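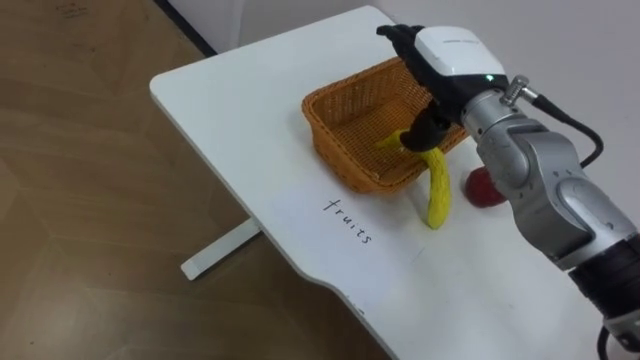 Section 4. Getting the Projector Ready on the Night

If you have worked through Section 3, the screen is up, the speakers are on their stands and you have probably earned a cup of tea. The Preteo is a friendly enough machine once you know its habits, and after a couple of screenings you will do most of this without looking at the page. For your first show, though, please go slowly and leave yourself 60 minutes before the doors open.

4.1 Placing the projector

1. Set the projector on its stand in the center aisle, with the lens facing the screen and the vents clear on both sides. A coat draped over the back of a nearby chair is enough to block a vent, so move the chairs out a little if you need to.

2. Plug the power cord into the back of the projector first and then into the wall. Run the cord along the aisle and tape it down along its whole length with the wide tape from the kit.

3. Press the power button once and wait. The light on top blinks orange while the lamp warms up and turns green when the projector is ready. Pressing the button again during the blinking will start a shutdown, and then you have to wait for the whole thing to cool before you can try again (we have all done it).

Caution: Never look into the lens while the lamp is on, and keep children well back from the stand.

4.2 Squaring up the picture

4. Press Menu, choose Test Pattern, and pick the plain grid. You want the outer line of the grid to land just inside the black border of the screen on all four sides.

5. Turn the front feet to raise or lower the picture. If one side looks taller than the other, the projector is sitting at an angle to the screen, and it is much better to shift the whole stand than to reach for the Keystone setting. Keystone will straighten the edges, but it softens the picture, and you will see it in the subtitles.

6. Turn the focus ring until the thin lines in the middle of the grid are crisp, then walk up to the screen and check the corners. Ask a friend to turn the ring while you stand there if you can.

Note: The Wundunham hall has a slightly sloping floor. Vimala Krishnan worked out the best spot for the stand when we ran the January series there, and it is marked with two strips of green tape by the ninth row.
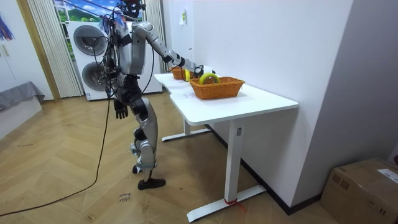
4.3 Connecting the player

7. Run the long video cable from the Temus player to the socket marked Input 2. Input 1 works too, but the projector looks at Input 2 first when it wakes up, which saves you a trip through the menu.

8. Connect the sound cable from the player to the Laryea mixer and bring the main slider up slowly from zero.

9. Play a few minutes of the film itself, somewhere in the middle, where people are talking. Sit near the back and listen. A full room soaks up a good deal of sound, so set it a touch louder than seems right.

10. Check that the subtitles are on, if the film has them, and that the running time matches your program. A 108 minute feature that shows up on the player as something much shorter is usually the trailer disc.

11. Return the film to the very beginning, press Pause, and press Blank on the projector remote. The screen stays dark until you press Blank again.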